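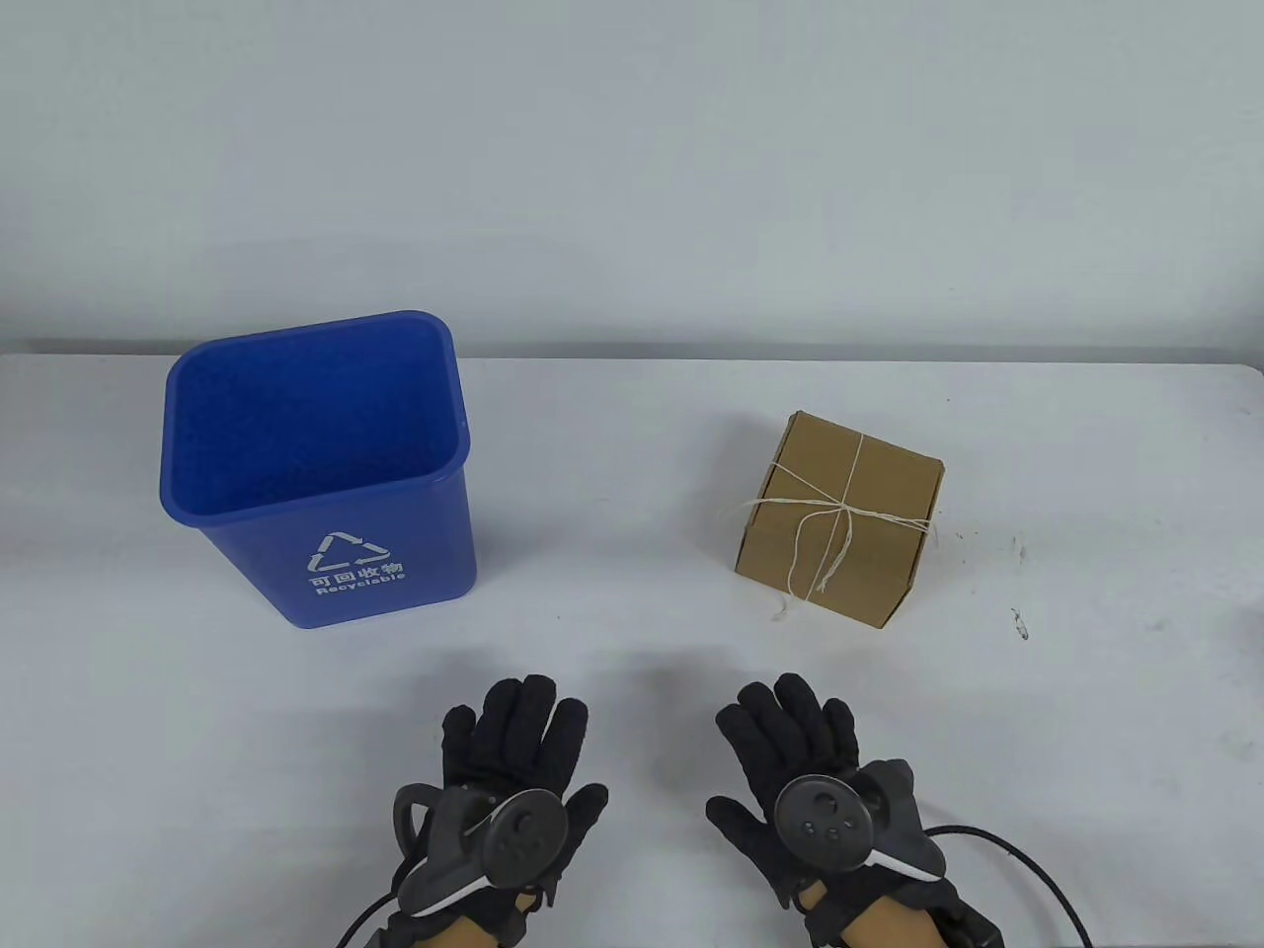
Gloves on, box and recycling bin at the ready.

Hi, I'm Yupin Bunnag, and I run Rustine with my old lab mate Vichien Inthanon. We teach robots everyday chores by doing the chores ourselves – gloves on our hands, a tracking controller strapped to the back of each one, and a lot of picking things up and putting them down again!

I used to write robot motions line by line, and I was slow at it. One afternoon Vichien handed me a pair of gloves and told me to just show the thing what I wanted. I've hardly written a motion by hand after that (I don't miss it).

Sorting is our bread and butter. A customer tells us what needs to go where, we set it up on a table, and one of us goes through it 50 times before lunch, shifting the objects a little between tries. Our biggest job so far took 284 demonstrations and most of December, and my shoulders remember every one of them.

Sinéad Breathnach joined us last spring and looks after Trito, our playback software. She's also the person who'll tell you if your task is a bad fit – please believe her, she's usually right.

Got a chore in mind? Send us a note, or come by and try the gloves on!

Rustine | Contact | © Rustine, all rights reserved | Back to top

We use cookies to remember your settings. Accept | Manage cookies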